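4.2 Noise and sharpness at high ISO

We were pleasantly surprised by how well the small-sensor camera held up once the light dropped! All 193 test shots were taken in the Bradport studio with the same lens at f/5.6, and Dede Ofori developed each raw file with noise reduction switched off (the in-camera JPEGs are covered in Section 4.4). Up to ISO 1600 the raw files are wonderfully clean, and fine print on the Urnitz chart stays readable right into the corners. From ISO 3200 a soft, even grain shows up in the midtones, but color holds steady, and at 24 megapixels there is plenty of detail left for a good-sized print.
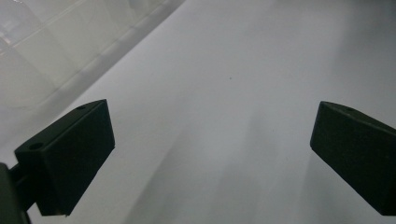
Figure 3. Dark gripper fingers over a pale surface.

Shadow detail is where the raw files really shine. Following the method of Qiu and Tóth, we underexposed each shot by three stops, brightened it again, and then measured how much texture came back. Matte black parts are a tough subject for any sensor, and a finger like the one at the left of Figure 3, with two small round holes in its top face, has just the kind of low-contrast edges that noise tends to swallow first. On the chart's darkest patches, edges of that sort survived at ISO 800 and were still easy to trace at ISO 1600, a lovely result for a sensor this size. By ISO 6400 they had begun to smear, and blue speckles crept in (see Table 5).

Guangming Shi repeated the series at 200 percent magnification on the Privenska display, and his scores followed ours closely, with the largest gap at ISO 12800. That setting deserves a closer look, and the 14 shots on which the two sets of scores differed most are discussed in Section 4.3.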